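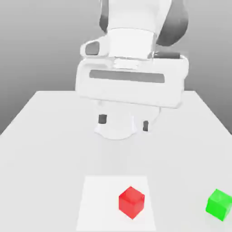 Viewers of the first series have asked for longer episodes and fewer of them, according to one reply to the broadcaster's audience survey, and the second series of the detective drama Kershaw has been commissioned on that basis.

January 23, 2022

Gutent has confirmed a second series of Kershaw, produced for the channel by Prerkusden. The order is for three feature-length episodes, replacing the hour-long format used for series one. Each will contain a single, self-contained case. A secondary storyline, concerning an unsigned witness statement, will run through all three.

The series remains set in the port town of Havville. Scripts for the first two episodes are complete. The third is in second draft and will be delivered before principal photography begins. Casting of guest roles is under way and will be announced separately.

The audience survey closed in December and received 3,290 completed responses. Of these, 322 included written comments on episode length. A further section dealt with the order in which evidence is disclosed to the viewer. Prerkusden has revised its script guidelines accordingly: any item used in the solution of a case must now be shown or mentioned on screen before the final act.

Series two will be recorded in the same aspect ratio as series one, with a revised sound mix intended to improve the clarity of dialogue in exterior scenes. Subtitles and audio description will be available from first transmission.

Series one remains available on Gutent's catch-up service. Transmission dates for series two have not been set.

Preview copies will be issued to accredited reviewers on request. Plot details relating to the third episode are under embargo until it has been broadcast.

Issued by the Gutent press office on behalf of Gutent and Prerkusden.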